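Course handout, Unit 7: Reserve boundaries and crop damage

Updated Jun 5, 2026. Read before the seminar and bring the Flondbridge map sheet.

## 7.1 Terms

- **Hard edge**: farmland meets reserve with no strip between them.
- **Buffer**: land outside the reserve where some uses, usually grazing and wood cutting, are allowed under permit.
- **Corridor**: a route animals use between two areas of habitat. It may have no legal standing.

Students often mix up the last two. A buffer is drawn by an office; a corridor is found by survey and may cross several buffers.

## 7.2 The Galura case

Galura reserve has a hard edge on its southern side and a buffer on the north. Maize is grown up to the line in the south. Most claims for crop damage are lodged in April, when the crop is close to harvest and grass inside the reserve is past its best.

The claim form asks for the plot, the crop, the area lost and the species. The species entry is the weak point. It is normally filled in by the farmer from tracks, and pig and porcupine damage are easily confused once the stalks have dried.

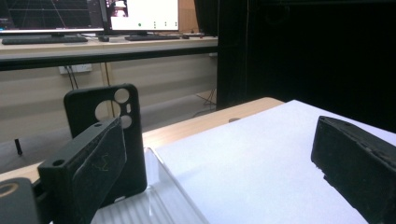
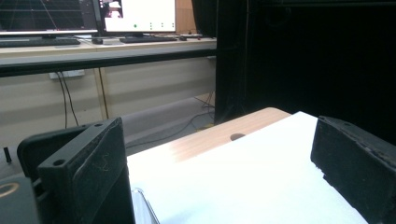 *Light wooden tabletop with white sheet, both views; black phone case in the first.*

## 7.3 Barriers compared

| Type | Upkeep | Main fault |
|---|---|---|
| Ditch | Re-dug after rains | Sides slump |
| Live fence | Yearly cutting | Slow to close gaps |
| Electric wire | Regular checks | Plants short the line |

Skusitz used a ditch with a thorn hedge behind it, set back 50 metres from the reserve line. The set-back matters – it leaves room for a patrol track and keeps the spoil off farmed land.

## 7.4 Limits of the claim data

A fall in claims is weak evidence that a barrier works. Farmers stop claiming when payment is slow. The Kulkarni survey method deals with this by walking fixed plots 2 times a season, whether or not a claim has been made.

## Task

Mark one hard edge on the map sheet and propose a barrier for it. State who would maintain it. Two pages at most.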